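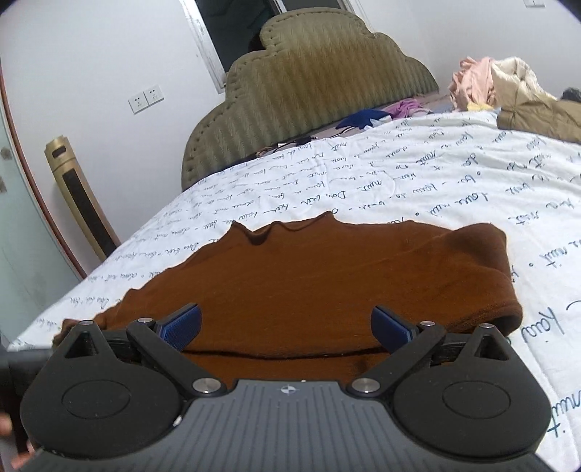 Adness Court Residents' Association, Kestville
Minutes of the autumn meeting, October 2020
Held by video call

Chair: Maarja Adomaitis (Flat 9)
Minutes: Flat 4
Present: Flats 1, 2, 4, 6, 7, 9, 11, 12 and, from item 3, Flat 14
Apologies: Flat 3. Flat 10 sent apologies and then joined anyway with the camera off, and asks to be recorded as absent.

1. Opening

The Chair opened the meeting at 7.30 pm and again at 7.40 pm with the sound on.

2. Minutes of the September meeting

Flat 12 asked that the phrase "a lengthy contribution from Flat 12" be changed to "a contribution from Flat 12". There followed a contribution from Flat 12. The change was agreed and the minutes were accepted.

3. Matters arising

The front door closer has been adjusted by Endex. It used to slam. It now closes so gently that it doesn't quite shut, and Flat 1 has been going down in slippers to finish the job. The Chair will write to Endex and ask for something between the two.

The bicycle with no front wheel is still in the hallway. A note was tied to it in September asking the owner to come forward. The note has gone and the bicycle has not. Flat 6 wondered if this counted as a reply. A second note will be tied on with stronger string.

Flat 14 joined at this point and asked if we had done the bicycle yet.

4. Laundry room

This took most of the evening.

(a) The dryer. The left-hand dryer has been out of order since the middle of summer. Endex has obtained a price of £3160 for a new one, fitted, with the old one taken away. The association's fund stands at £2093. The Chair invited views on the difference between these two figures. Flat 7 said the difference was that we couldn't afford it.

Flat 2 has read the lease and believes the landlord is liable for the machines and the residents for the floor they stand on. Flat 11 has read the same lease and believes the opposite. Both offered to read the clause aloud and both did. The Chair thanked them and said it was a very evenly balanced clause. She will ask Endex for its view in writing, and in the meantime will ask what a repair would cost, a question we seem not to have put to them at any stage.

(b) The booking sheet. The paper sheet on the door has a new pencil, the old one having followed the one before it. Flat 6 proposed moving to an online calendar. Flat 1 said she had managed perfectly well with a pencil when there was one. It was agreed to keep the sheet and attach the pencil. Flat 12 will attach it and does not need advice on how.

Slots remain at two hours. Writing "all day" across Sunday is not a slot. No flat was named, though several people looked at the same corner of their screens.

(c) Drying woollens indoors. With one dryer down and the weather turning, people are drying more at home, and Flat 2 has had damp on the bedroom wall. A long and surprisingly warm discussion followed (the warmest thing in the building, according to Flat 11, who is on the north side). The following was agreed as general advice, to be put up by the sink:

Roll knitted things in a towel and press the water out. Do not wring.
Dry them flat, away from the radiator, and turn them over when the top side feels dry.
Open a window while anything is drying, even if only a crack.
Please stop hanging jumpers over the banisters. The one on the second-floor landing now reaches the first.

Flat 7 asked if a spare bed could be used for drying flat. Flat 1 said yes with a towel underneath, and never straight on the mattress. Flat 14 asked who on earth had a spare bed. The Chair moved the meeting on.

(d) Unclaimed items. The basket under the window is full. Items will be kept until the end of the month and then given away. Flat 6 reported that it holds a pillowcase, a number of socks with no known relatives, and a cardigan that three households have separately denied owning. Flat 4 would like it known that the cardigan is quite nice and that she will give it a home if the denials hold.

5. Heating

The communal heating came on in the last week of September, and was noticed mainly by Flats 11 and 12 because it wasn't. Endex says the system needs bleeding from the top floor down. Flat 14, being the top floor, has waited in twice. On the second occasion an engineer did come, to read the meter, and left.

Flat 12 asked if residents on the cold side could pay less. Flat 2 asked if residents on the hot side, who have had their windows open, could also pay less. The Chair said she could see where this was heading and would put both requests to Endex in the same letter.

6. Bins and the restaurant

Kaewsai, on the ground floor, has asked to share our glass bin on Thursdays while its own collection is sorted out. They sent a polite letter and a menu. No objection was raised to either. Flat 7 wished to check that the offer of spring rolls in the final paragraph applied to all flats and had not been a figure of speech. The Chair will find out, tactfully.

Residents are reminded that cardboard must be flattened. A box with another box inside it has not been flattened.

7. Money

The fund stands at £2093, as above and as before. It was agreed to keep at least £1000 back for emergencies. Flat 14 asked what would be classed as an emergency. Flat 11 suggested October.

The window cleaner has put in his invoice for the front. The back was not done, the side gate being locked. Flat 3 has the key to the side gate. Flat 3 had sent apologies.

8. Any other business

Flat 1 has a quantity of cooking apples and will leave them by the post boxes. Please take them. Last year's were not taken.

Flat 10, though absent, asked if the stairwell light could be set to stay on longer, having twice been left in the dark between floors with shopping. Agreed.

Flat 12 had a further point about the September minutes. The Chair noted the time.

9. Next meeting

To be held by video call again, date to be fixed once Endex has answered the letters. Flat 6 asked if we might set a date that did not depend on that. The Chair will send round a choice of evenings.

The meeting closed at 9.25 pm. Flats 2 and 11 stayed on to discuss the lease.

Actions
Chair: letters to Endex (door, dryer, heating); word with Kaewsai; evenings for next meeting
Flat 12: pencil
Flat 6: second note for bicycle
Flat 4: type up drying advice; cardigan
Flat 3: gate key, when told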